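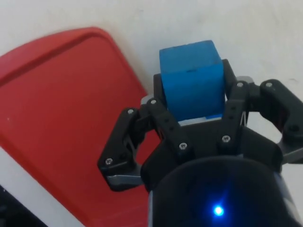
Why are painted wooden cubes stored and sorted in a tray with a raised rim? The rim stops a cube that slides or tips, and it marks a fixed boundary between pieces that have been sorted and pieces that have not.

Chapter 2
Sorting Small Solids by Color

2.1 Scope

This chapter covers the handling of small cubes on a flat work surface. The procedures follow the Furtado method as revised by Danjuma Dauda for the Prultatix course. Readers should have completed the measuring exercises in Chapter 1. Cylinders and prisms are treated separately.

2.2 Terms

A piece is a single cube. The field is the open part of the table where pieces wait. The tray is the container that receives them. A transfer is the movement of one piece from field to tray, and it ends when the piece is at rest and released. A piece held over the tray is still in transfer and is not entered on the record sheet.

2.3 Surface and tray

The work surface may be bare or covered with cloth. Cloth reduces noise and limits sliding, but creases can tilt a cube and should be smoothed toward the edges before work begins. Stains do not affect the procedure unless they are close in color to the pieces. The tray may be set square to the table or at an angle. Its position is noted at the start and left unchanged for the full set of 30 transfers.

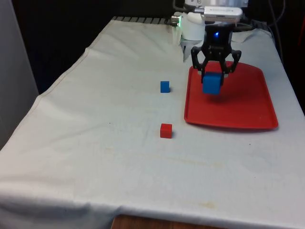 Figure 2.1. Blue cube held over a red tray; one blue and one red cube on the cloth.

2.4 Contrast

A blue piece is easy to locate against a red tray. A red piece on the same tray has low contrast and is judged mainly by its edges and shadow. For this reason the Estska tables list error rates by pairing of piece and tray, scored over 100 transfers for each pairing. Lighting from one side lengthens the shadow and improves the reading of low-contrast pairs.

2.5 Wear

Paint wears first at edges and corners. Small marks on a face are acceptable. A piece is withdrawn when bare wood shows along a full edge, or when its color no longer matches the Flurner card.

Search this title Enter keyword Go

Copyright Prultatix. All rights reserved. Contact | Back to top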